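News > Saltar branch > Notices

Reading room hours change in September

8 June 2019

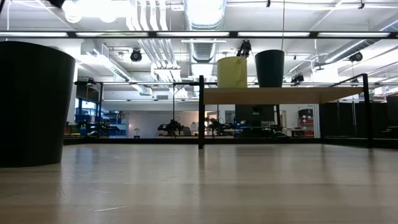 From September the Saltar branch will stay open until 8 in the evening four nights a week. It now closes at 5. The extra hours replace the morning session at Nindgate, which drew around 10 people a week over the winter.

Loans stay at three weeks. Books ordered from Doterholm can be collected at either branch, and the van will bring 40 new large-print titles before the change. Late fees are the same. Local history boxes still have to be booked a day ahead.

Comments

marsh_lane: Good news for those of us who work days. Will the printer be on in the evening too?

P. in Nindgate: Sorry to lose the mornings. The bus to Saltar is once an hour.

Contact the branch desk | © Saltar Library News | Back to top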